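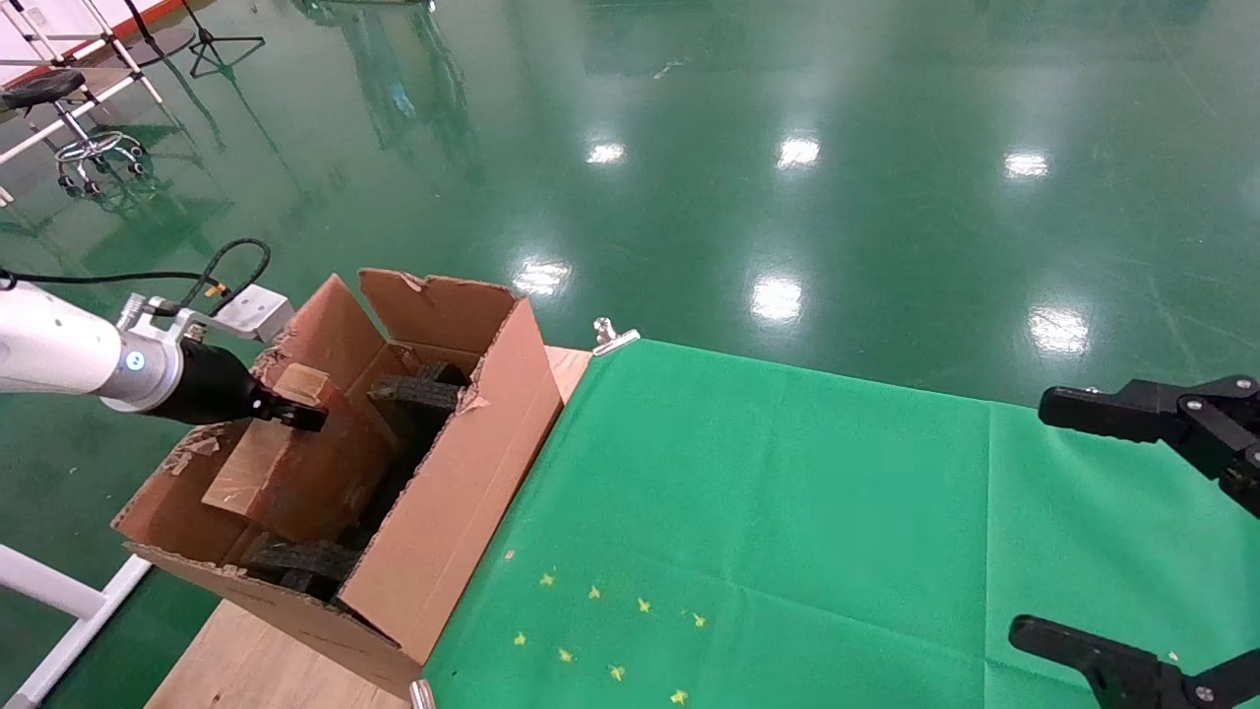 Narnley Natural Burial Ground
Progress report to the Itico Fund, second stage of the grant

We're really happy with how this stage has gone, and there is a lot to tell you. The lower meadow is open! The first burial there took place in December, on a cold bright morning, and the family walked down the new path behind the hand bier exactly as we had pictured it when we wrote the application.

The path was the biggest piece of work. Dinsa laid it in crushed stone with a timber edge, wide enough for a wheelchair and someone walking next to it. They lost two weeks to rain and made up most of it. The slope by the gate still holds water after a storm, so they are coming back to put in a second drain at no extra charge.

The meadow is now marked out for 113 plots, slightly fewer than we first drew because we moved the last row away from the oak roots. We think it was the right call - the trees are a big part of why people choose this place. Of these plots, 40 are set aside for ashes, all on the side nearest the parking lot, where older visitors asked us to put them.

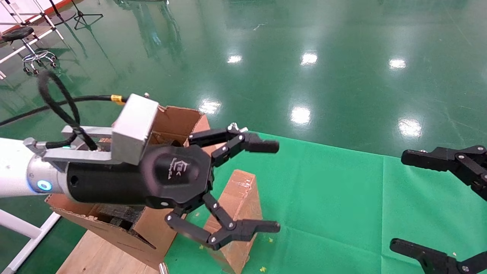

Plot records have moved over to Vodora, and what a difference. Under the old card system a relative could wait days for us to confirm which plot was next to a parent's. Now we can answer while they are still on the phone. The cards from before the move are being typed in a drawer at a time, and the early ones are slow going (faded ink, and two different numbering schemes).

We no longer accept caskets with varnish or metal handles in either meadow. Funeral homes have taken this well. Wicker, plain pine and wool are all fine, and so are shrouds, provided there is a carrying board.

The shelter is the one item running behind. The roof is on and the benches are in, but the side screens need to be remade. When finished it will seat up to 80 people, and we have already had families ask about using it for memorial gatherings later in the year.

Spending is within the amount you approved, and the shelter balance is held over to the next stage. Wildflower seeding comes next, then the bench by the pond.

Report sent Sun 20 April

We use cookies to help this site work and to see which pages are read. Accept | Manage settings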